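Fixing a Gripper That Sticks Open in the Simulator

This one drove me up the wall for two evenings, and I love the fix, so let's get into it! Your arm lifts, the jaw opens, and then no close command does anything. The log fills up with error 109 and the run dies.

The trouble is the joint limit in the Plodar model file. Ours was set a hair below the real open position, so the controller saw a fault every time the fingers went wide.

1. Stop the run and save the log. Bezawit Mekonnen found our first bad line at step 2058.
2. Open the model file and search for the finger joints. There are two, and both need the change.
3. Raise the upper limit until it matches the open position in your controller settings.
4. Reload the scene - a plain reset keeps the old limits.
5. Send an open command and look at the fingers from the head view.

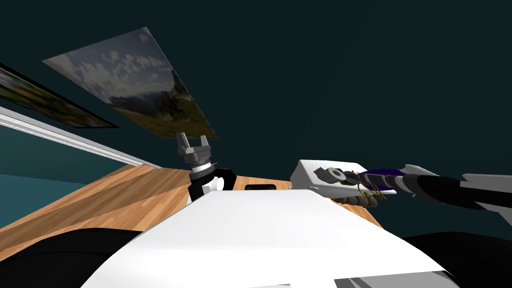
Left of center, the jaw open and pointing up.

6. Now send close, and watch the log. If 109 comes back, check that you edited both fingers. I missed one the first time!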